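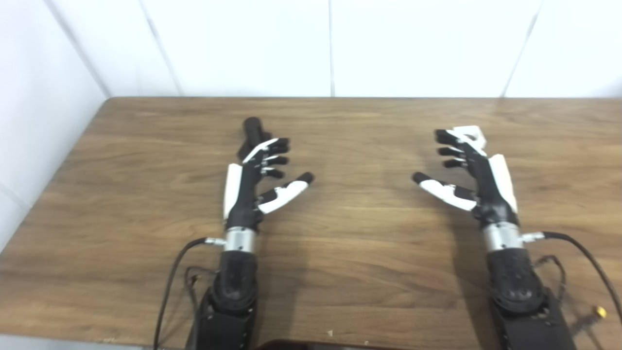 À quelle fréquence faut-il huiler un plan de travail en bois massif ?
Deux fois par an pour un usage domestique courant, et tous les trois mois environ la première année, le temps que les fibres se saturent.

La question revient régulièrement dans le courrier adressé à ce blog, et il m'a paru utile d'y consacrer un billet complet. J'exerce le métier d'ébéniste restaurateur et je tiens ces pages à titre personnel ; les recommandations qui suivent n'engagent que moi et reposent sur la pratique de l'atelier.

Il convient d'abord d'identifier la finition existante. Un plan verni ou vitrifié ne reçoit pas d'huile : le film fait barrière, le produit reste en surface et poisse. Pour lever le doute, on dépose une goutte d'eau dans un endroit discret et l'on patiente dix minutes. Si le bois fonce sous la goutte, il n'est plus protégé et l'huilage peut être envisagé. Si la goutte demeure bombée, la protection est encore efficace, qu'il s'agisse d'un vernis ou d'une huile récente, et il n'y a pas lieu d'intervenir.

Le choix du produit appelle davantage de nuances. L'huile de lin crue sèche lentement et jaunit avec le temps. L'huile de tung, plus coûteuse, offre une meilleure résistance à l'eau. Les huiles dures, qui associent huiles et cires, conviennent à la plupart des cuisines, sous réserve que le fabricant atteste leur aptitude au contact alimentaire. Les huiles de cuisine sont à proscrire : l'olive et le tournesol ne durcissent pas convenablement et finissent par rancir.

La préparation du support conditionne le résultat. Le plan est dégagé, nettoyé au savon noir très dilué, puis laissé à sécher une nuit entière. On ponce ensuite dans le sens du fil, au grain 120 en présence de taches, puis au grain 180. Monter au-delà referme les pores et limite la pénétration. La poussière est aspirée, puis reprise avec un chiffon à peine humide.

L'huile s'applique en couche mince, au chiffon de coton non pelucheux. Après un quart d'heure, tout excédent doit être essuyé. C'est l'étape la plus souvent négligée - et la cause de presque toutes les surfaces collantes que l'on m'apporte. Une seconde couche est passée le lendemain, dans les mêmes conditions. Le plan peut être utilisé avec ménagement après vingt-quatre heures, mais il faut attendre une semaine avant d'y laisser un objet humide.

Les chiffons imprégnés présentent un risque réel d'auto-inflammation. Ils doivent être mis à tremper dans l'eau ou étendus à plat à l'extérieur jusqu'à séchage complet. Ils ne doivent en aucun cas être jetés en boule dans une poubelle.

M. Saulius Jaunzems, lecteur fidèle, m'a interrogé en mai dernier au sujet de cernes noirs apparus sur un plateau de chêne. Ces marques proviennent de la réaction des tanins au contact du fer et de l'eau, le plus souvent sous une cocotte en fonte. L'acide oxalique en solution les atténue nettement. Son emploi suppose des gants, des lunettes, une pièce aérée et un rinçage abondant. Un essai préalable sous le plateau est vivement conseillé.

Quant au budget, M. Jaunzems a consacré 70 euros à la remise en état de son plateau, abrasifs compris. Un ponçage confié à un professionnel lui avait été proposé à plus de 400 euros, hors déplacement.

Le prochain billet traitera des chants et des découpes d'évier, où le bois de bout absorbe l'eau bien plus vite que le reste du plan. Les questions relatives à ce sujet peuvent être déposées dès à présent en commentaire, en précisant l'essence et, si elle est connue, la finition d'origine.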